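Two arms and the folding table

Posted by Yannick Marchal, 1 October 2025

I wrote in spring that our workplace was getting two robot arms, and several readers asked me to tell how it continues. I have waited a little, as I did not want to write only from the first excitement.

For those who are new: I work at Druvum, a laundry in Cirkstead. We wash and fold for restaurants and small hotels, mostly napkins, cloths and towels. We are 15 people. The machines for washing and drying are big and old, but the folding of small pieces was always done by hand, at the long table under the windows. I did it myself for 3 years before I moved to planning.

The system is called Etby. It came in March and it was put in the side room, where we kept the carts before. At first I was disappointed. I had imagined something large, and it was a pair of arms at a table, each with a gripper at the end. My colleagues gave the name Javier to the right arm. The left one has no name until today, and I find this a bit unfair.

What the folders do now

The folding work did not disappear. The arms are slow, and a person with some practice is much faster. What changed is that two of our folders now spend a part of the day with Etby. They choose which cloths it practices on, they watch, and they write in a notebook each time when they must help. In one week of September the notebook had 140 lines. I read all of them, and I recommend this to every person who makes plans about automation from an office.

The most common word in the notebook is "corner." A person finds the corner of a napkin with two fingers and does not think about it. For the arms, a cloth that lies in a heap is a hard problem. It must be pulled and laid flat before any folding can begin, and a soft fabric has a new shape each time. I had never considered that this small movement, which I made thousands of times, was a skill.

The pink cloths come from a restaurant by the river. They are soft and they wrinkle easily, so they are in the practice program almost every day.
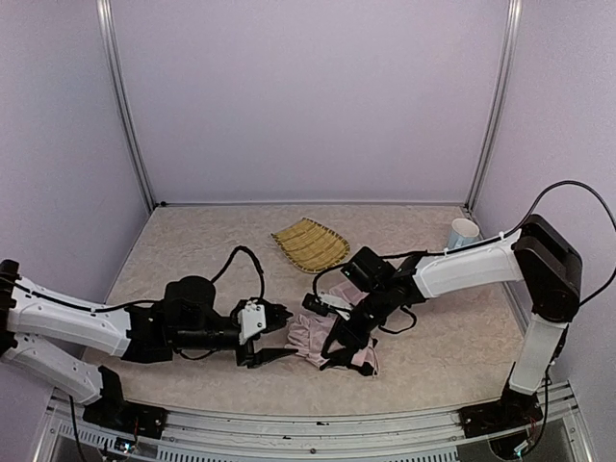

What is better and what is not

The good part first. The folders had pain in the shoulders and the wrists, and the change of task during the day helps them. One of them told me that she goes home less tired. She also learned to adjust the settings herself, and she now receives a higher hourly pay for these hours. I was in the meeting where this was discussed and I was glad that it did not take long.

The less good part is the talking. At the long table people stand opposite each other and they talk the whole morning. In the side room you look at the arms and you listen for the signal. The two colleagues said they missed the others, so we changed the schedule – nobody stays there longer than half a shift. It cost us a little output and I think it was correct.

There is also the worry, and I do not want to hide it. If Etby becomes faster, what happens with the long table? Our manager promised in writing that no position will be cut before the end of next year. After this date I do not know. On our best day so far the arms folded 405 cloths, and when the number was written on the board, some people clapped and some people went back to work without a word. I understood both.

A small thing for the end. We had an order of napkins with a thick embroidered border, and Etby could not manage them at all. They went back to the long table and were finished before lunch. Next month we will try again with different settings for the grip, and I will write how it went.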